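Stop putting the shoe rack in the planner

I've had this argument three times since April so I'm writing it down. Sorry for typos, doing this between runs.

The stock way to build a tidying stack: you write a world model. Rack has two shelves, shelf has slots, slot has a shoe or doesn't. Planner chews on the slots, spits out a list of steps, controller does the steps. Looks great on a whiteboard. I wrote one of these at Boststead, 481 lines of rules for shoes alone, and I was proud of it for longer than I should admit.

Problem is the slots. A slot is a thing I made up. The rack doesn't have any. People leave slippers tilted, heels down, one lapping over the next, and my planner says slot 3 is "occupied" and slot 4 is "occupied" and has nothing to say about which one you have to lift first. 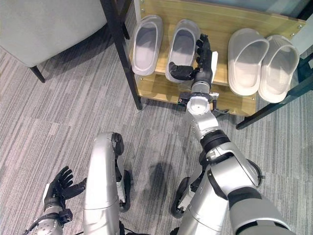 So what did I do? Added a rule. Overlap rule. Then a rule for when the overlap rule was wrong. Then a flag to turn off the second rule when the hand was in the way of the camera, since the hand is nearly always in the way of the camera. That last one should have been the hint. Any perception step that wants a clean look at the object while you're touching the object is going to be unhappy most of its life.

Clyde Ostrowski's answer to all this is more perception. Better masks, a pose for every shoe, run it faster. Clyde is a careful engineer and I've borrowed plenty of his code, but I think he's fixing the wrong box. Our pose tracker at 10 updates a second was plenty. The bad part was that each update got squashed into a slot number before anything downstream saw it. We had the tilt, we had the edge, and we threw them out at the interface.

Interface is the word I want people to stare at. Not the model, not the planner. What goes over the wire between them.

What I'd do now, and what we've half done in Wasa (our little runtime, bad docs, I know): pass the messy stuff along. Planner picks a region and a goal, "that pair, together, up there". Local policy gets the raw view plus hand state and works out contact for itself. If it gets stuck it says so, with a reason string a person can read. Planner is allowed to be dumb. Ours is 70 lines and I'd like it shorter.

Rosalind Pruitt hates this, and she has a point. You lose the log. With the old stack you could read the plan and see precisely which step was dumb. With a learned policy you get a stuck hand and a shrug. Her tool, Dutevdale, replays a run with every message lined up in time, and it's the only reason I can debug the new setup at all. I'd trade half the training budget for two more people on replay tooling. Nobody funds it. It demos badly.

Other thing, and this gets skipped in every talk: the floor. All the shoe rules assumed you'd arrived. Feet planted, rack in reach, nothing between you and it. Getting there was "navigation", some other team's package, and that package kept its own map with its own idea of what counts as an obstacle. A cable lying on carpet is flat as far as a height map cares. It's very much there as far as an ankle cares. Same with people in chairs, who are furniture right up until they roll back a foot.
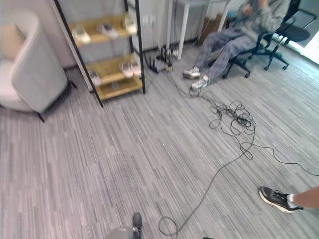
Does this mean symbolic planning is dead?

I'd keep it, for the parts people talk about in words: which room, which pair, what order, when to quit. Those are symbols already. Shoe contact isn't one, and forcing it into one cost me most of a winter.

Back to the floor. We had 7 seperate modules with an opinion about free space and none of them talked. Ostapchuk, the map server, at least has one rule I like, every module has to say how old its answer is. Stale beats wrong-and-confident. If the walking code knows the cable estimate is four seconds old it can slow down and look again, that's a few lines of code and it's boring and I'd take it over a new planner any week.

So delete your slots. Or keep them for the UI and don't let teh controller see them. I'll post the message format once Rosalind stops finding holes in it.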